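Der Boden als Ablage

Ein Gespräch über Kinderzimmer, Kisten und die Frage, was Ordnungsberatung taugt

Die Beraterin von Lirlow ist seit zwölf Jahren im Geschäft und verlangt 128 Euro für einen Vormittag. Dafür kommt sie ins Haus und sortiert mit. Ich frage, was man dafür bekommt, das man nicht auch allein hinbekäme. »Jemanden, der nicht mit Ihnen verwandt ist«, sagt sie. Das lasse ich vorerst gelten.

Ihr Lieblingsthema ist der Fußboden. Kinder legten Dinge dort ab, wo sie gerade mit ihnen fertig seien, sagt sie, und die meisten Eltern räumten abends hinterher. »Dann lernt das Kind, dass Pullover von selbst verschwinden.« Ein Oberteil neben dem Teppich, ein Buch halb unter dem Ärmel – für sie ist das ein Fall für zwei Handgriffe: Wäsche in den Korb, Buch ins Regal.

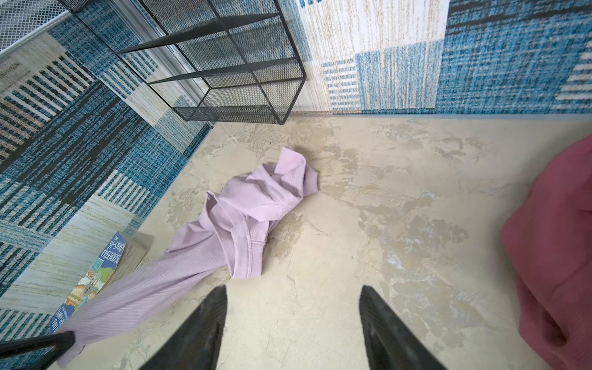
Ich wende ein, dass man so etwas auch liegen lassen kann. Wer abends liest, will morgens vielleicht weiterlesen. »Dann gehört das Buch ans Bett«, sagt sie. Und wenn das Kind lieber auf dem Boden liest? Sie überlegt länger, als ich erwartet hätte. »Dann stellt man dort eine Kiste hin.«

Die Kiste ist bei Lirlow überhaupt die Antwort auf vieles. Empfohlen wird das Modell Elness, im Set mit 3 Stück, vertrieben über Pritia. Ob sie daran verdient? »Eine kleine Provision«, räumt sie ein. Wie klein, sagt sie nicht.

Rund 2.000 Haushalte habe man inzwischen beraten. Wie viele davon ein halbes Jahr später noch ordentlich sind, wird nicht erhoben. »Die Leute melden sich ja, wenn es nicht klappt«, sagt sie. Ich würde mich nicht melden. Im Februar beginnt der nächste Kurs, die Anmeldung läuft bereits.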